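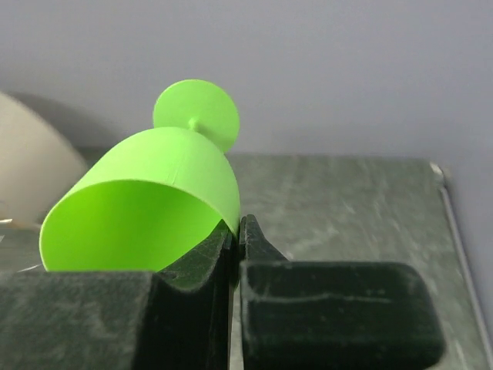 ## Getting wine smell out of plastic glasses

Most advice on this subject is wishful. I've read that a lemon wedge fixes everything. I doubt the people who wrote that have ever owned plastic stemware.

1. Rinse the glass in cool water the same night. Hot water first seems to set the smell.
2. Mix a spoonful of baking soda with 400 ml of warm water and fill the bowl to the rim.
3. Leave it overnight. The Sillby leaflet claims ten minutes will do. Try it if you like — mine still smelled of red.
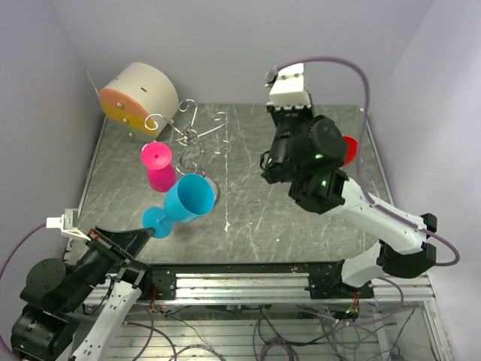

4. Wash with plain dish soap and a soft cloth. Skip scouring pads, whatever the packet says about "gentle" ones.
5. Air-dry upside down on a rack, with a gap under the rim.

Dishwashers are a gamble. Check the maker's limit before you trust the top rack, and turn off heated dry.

If the smell survives two soaks, I'd use that glass for water and stop buying cleaners for it.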